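Can a city council vote on something that was not on the posted agenda?

Asked by Nneka Effiong in Local Government > Open Meetings

Our council in Drumillow (general law city, council-manager form) met in July. The agenda posted at the door and on the website listed 5 items. After item 4 a member moved to extend the parking contract on Sorno Street for another term, and it passed on a voice vote. The contract was not on the agenda in any form. The clerk told me by phone that "other business" covers it. Does it? And is there a deadline for objecting?

2 answers

Answer from Obinna Balogun (accepted)

It depends on your state's open meetings act, so find that first. Look for the section headed "notice" and read the definitions along with it, in particular how "action" and "deliberation" are defined.

States fall into two broad groups. In the first, the body may not act on any matter missing from the posted agenda, apart from narrow exceptions for emergencies. Those exceptions often require a recorded finding, sometimes by a supermajority. In the second, the statute requires notice of the time and place of a regular meeting but is silent or loose on agenda content, and an added item may be lawful. Special meetings are usually held to a stricter rule in both groups.

"Other business" as a heading is generally weak support for a vote in the first group. Check the council's own rules of procedure too. A local rule can be stricter than the statute, although breaking it does not always void the vote.

On the deadline: many acts set a short period for challenging an action, and it may run from the meeting or from the date you learned of it. Ours is 60 days. Yours could be 28, or something else. Do not rely on the clerk for this.
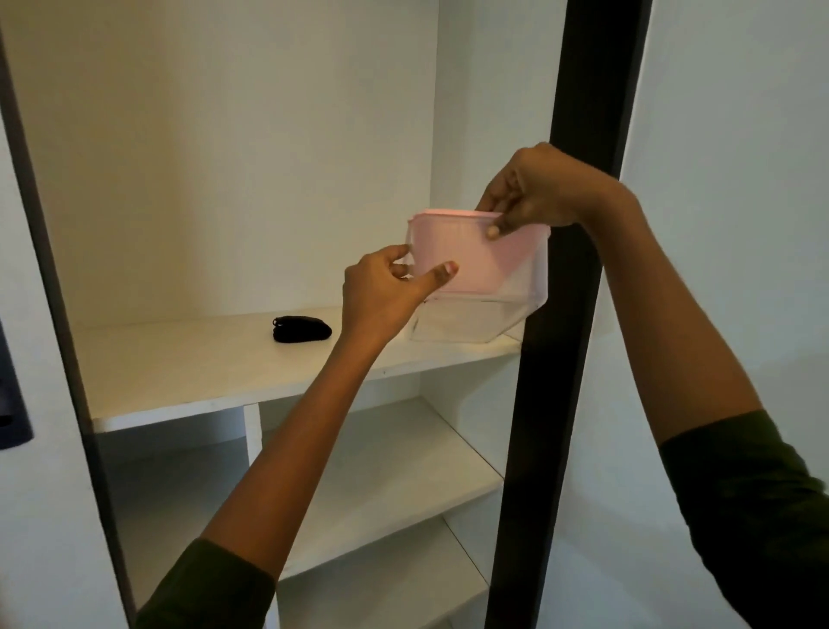

Before you write to anyone, get the record together. Request the agenda as posted, the draft minutes, the audio if it exists, and the contract. Ask for the posting log as well, which shows when the agenda went up. Keep the originals flat and dry and work from copies; a clear plastic box with a snap-on lid on a shelf is adequate, and you can see what is in it without opening it. Then send a written request asking the council to cure the defect by placing the contract on a properly noticed agenda and voting again. Some statutes require this step before a suit can be filed.

Answer from user Wultari

voice vote is the real problem imo. our town had to do roll call for anything with money in it. ask for the roll call

Comment by Obinna Balogun: That is a separate question. Some states require a roll call on contracts and some do not.

Comment by Nneka Effiong: Found the act. We are in the first group. Minutes requested.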